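The Slow Education of a Pair of Hands

By the time I got to Laxdal the coffee was already cold and Cường Cù had been passing the same lamp back and forth with a colleague for most of the morning, which he apologized for, though I told him there was no need, as I had driven a long way to watch exactly that. He runs the handling project at Killelby, a small research outfit with a couple of rooms on the second floor and a view of a parking lot, and he is the kind of person who will offer you a chair, forget he has offered it, and offer it again ten minutes later with just as much kindness.

The idea he has been chasing is easy enough to say. Most robots that pick things up were taught either by somebody writing out the motions or by somebody steering the actual robot from a distance, with a joystick or a headset, one careful demonstration at a time. Both ways are slow, and the second is hard on the shoulders as well as the budget. What Cường's group does is leave the robot out of the lesson entirely. A person picks up a gripper, one in each hand if the job wants two, and simply does the task. A camera on the gripper sees what the fingers see. Later on the recordings go into training, and a robot arm fitted with the same kind of fingers is asked to do what the person did.

"I used to say it was like teaching piano by wearing the student's gloves," Cường told me. "My daughter said that made no sense. I still like it."

The method they published last spring is called Ullau, after a place where one of the group once had a very good vacation, and the part of it that interested me most has nothing to do with the hardware. It has to do with mistakes. When most labs collect demonstrations they throw away the clumsy ones. You fumble the cup, you stop, you do it over, and only the clean version gets kept. Ullau keeps the fumble, so long as the person recovered from it. A slip followed by a save is marked as one continuous piece, and the training is arranged so that the save counts for more than the slip does.

Now, that sounds like common sense, and I said so, and Cường laughed and agreed that his mother had said the same thing. But getting it to work took the group two years and a good deal of arguing. If you simply pour the messy recordings in with the clean ones, the robot learns to be messy. It copies the fumble along with everything else, and on some days it will even fumble on purpose, so to speak, in order to get to the part it knows. They saw that happen for weeks with a soup ladle. The arm would reach over, nudge the ladle crooked, straighten it, and carry on as if that were how everyone picks up a ladle.

What finally helped was a second, smaller program, which they named Kukono, that reads through each recording and guesses at the moment where things began to go wrong and the moment where they were put right. A person checks the guesses. I tried the checking for half an hour and found it strangely absorbing, a bit like proofreading, and I was wrong more often than the program was.

The figures are modest, and I liked them for that. The group started with 2,000 recordings, all made by hand in that one building. After the checking they had 900 in which something had slipped and been saved. They trained one version of the robot on the clean recordings alone and another on both kinds together, and then gave each version the same set of household objects to move from one spot to another. With the clean recordings it finished 7 tries out of 10 when the objects were the ones it had been taught on, and did a good deal worse with things it had never met. The other version was only a little better on the familiar objects. With the strangers, though, it finished 70 percent of its tries, and most of what it gained came from those second chances, when a first grasp had gone badly and it settled itself and went in again.

Lamps turned out to be their favorite teachers. A round glass globe gives a pair of flat fingertips very little to hold on to, and people who pick one up tend to change their minds halfway, opening the fingers and coming back in from a slightly different side. All that dithering is just what the training wants. Cường keeps a shelf of secondhand ones, and he told me with real feeling about the one that got broken, back in March, by a visitor who was only trying to read the price sticker.

There are things the method doesn't do. It has nothing to say about force, for one, so the robot has no good sense of how hard it is squeezing, and the group has been getting by with soft pads and a certain amount of optimism. It is also only as good as the variety of people doing the teaching. For the first year nearly everybody holding the grippers was right-handed and fairly tall, and the arm picked up their habits, reaching down onto things from a height like somebody leaning over a crib. They have since brought in shorter people and lefties - Cường's word, and he is one - and the reaching has evened out a bit.

I asked him what he would do with a longer grant. He thought it over for so long that I wondered whether he had heard me. Then he said he would like to record people when they're tired, at the end of a long day, putting dishes away and thinking of something else, to find out whether those saves look any different from the ones people make when they know they're being watched. After that he offered me the chair again, and this time I took it, and we stayed until the lights in the lot came on.

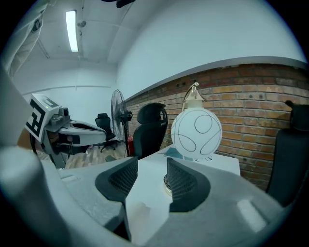
Renske wrote in to ask whether the clean version might have caught up if it had simply been given more recordings, seeing as the mixed one had more to learn from in the first place. She would have liked to see both trained on the same number, with the slips swapped in for some of the clean ones, and she'd be glad to know if the group has tried it.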